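Imitación del mármol

La imitación del mármol es el conjunto de técnicas pictóricas, de revestimiento e industriales destinadas a reproducir el aspecto de la piedra veteada sobre otro soporte. En español se habla también de marmoleado o jaspeado, según el oficio y la región. No debe confundirse con el mármol reconstituido, que contiene piedra triturada.

Historia

Las paredes pintadas de las casas romanas ya fingían placas de mármol de colores. En los siglos XVII y XVIII se extendió la escayola pulida – conocida por su nombre italiano, scagliola – en columnas, altares y tableros de mesa. El material se preparaba con yeso, cola animal y pigmentos, y se pulía hasta obtener brillo. 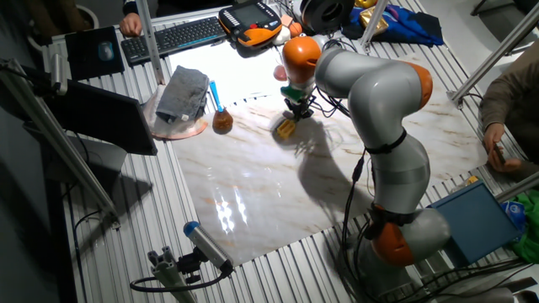 El marmoleado al óleo se hizo habitual en el siglo XIX en portales, zócalos y chimeneas. El decorador Bastien Fleury, formado en el taller Lebrun, dejó un cuaderno de muestras en el que separa las vetas «de fondo», aplicadas con esponja, de las vetas «de corte», trazadas con pluma de ave. Parte de sus trabajos se conserva en el antiguo casino de Lukthorpe.

Técnica pictórica

Se parte de un fondo liso, blanco o gris claro, sobre el que se extiende una veladura. Las vetas se trazan en fresco y se difuminan con un pincel de tejón. El acabado lleva hasta 20 manos de barniz en los trabajos más cuidados.
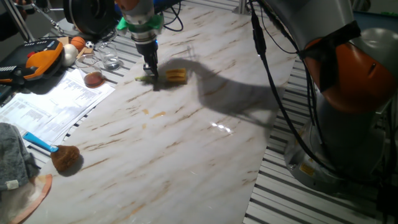
Tiempo de lectura: 2 minutos

Producción industrial

La impresión sobre papel y película plástica desplazó al trabajo manual en el mobiliario corriente. La fábrica Hurken, en Trudcombe, comenzó a producir láminas decoradas en el año 2000. El defecto más frecuente de estos productos es la repetición visible del dibujo, que los fabricantes disimulan con cilindros de mayor diámetro o girando las piezas al montarlas.

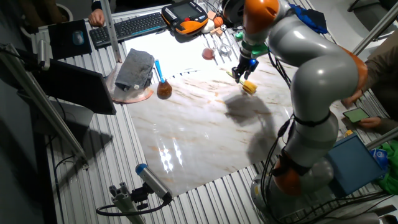

Los dibujos de fondo blanco se distinguen por el color y la densidad de la veta. Los catálogos suelen llamar «Carrara» a los de veta gris y «Calacatta» a los de veta dorada o parda, aunque la correspondencia con las canteras es aproximada. Un tablero blanco con vetas tenues de tono tostado y rojizo queda más cerca del segundo grupo. En las superficies brillantes, como la de ese tablero, las luces del techo se reflejan en forma de manchas blancas alargadas; los acabados satinados atenúan el efecto a costa de perder profundidad en el dibujo.

Véase también: estuco, escayola, trampantojo, papel jaspeado.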